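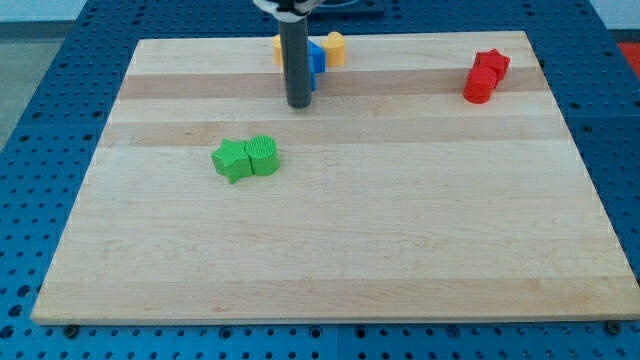
Print | E-mail

Hi Ghizlane,

You asked for an update on the beginner running program before September gets away from us, so I'm typing this with my shoes still on after the 6 a.m. group. Overall I'm happy. A couple of things are behind, and I'll get to those.

We have 17 regulars now, which is 5 more than when your first payment came through. Most of them had never run farther than a bus stop. The morning group does run-walk intervals on the Fenix loop, and last week they managed the whole loop with only two walk breaks (there was a lot of yelling at the end, mostly mine!). The evening group is slower to build. People come once, say they loved it, and then work or kids get in the way. I've started texting everyone at lunchtime and that seems to help a bit.

Between the two groups we've logged 1386 miles. That's off the sign-in sheets, so anything people run on their own isn't in there. Two of our runners did the Palance 10K and both finished, and one of them has already talked her sister into joining us.

Money next. We've spent $467 of the equipment line, nearly all of it on reflective vests and headlamps for the evening crowd. I went with the Jirkex vests - they were cheaper and they come in small sizes. I still haven't bought the foam rollers and would like to hold off until we know whether we can store them at the Ban Street gym. If we can't, I'd rather put that money toward race entry fees. Are you OK with that? I know it's a different line in the budget, so tell me if you need a form.

Now for what's late. The injury prevention workshop was supposed to happen already, but the physical therapist had to cancel and I'm still waiting on a new date from her. We've had one rolled ankle and some grumpy shins in the meantime, so I've moved one run a week onto the grass and added ten minutes of calf and hip work at the end. The survey is late too. I have nine back and I'm chasing the rest.

Through the winter I want to keep both groups going and add a longer run on weekends, up to an hour, for anyone who's ready. I'll send the survey results and the receipts together as soon as I have them all.

Thanks again for backing this!

Print | E-mail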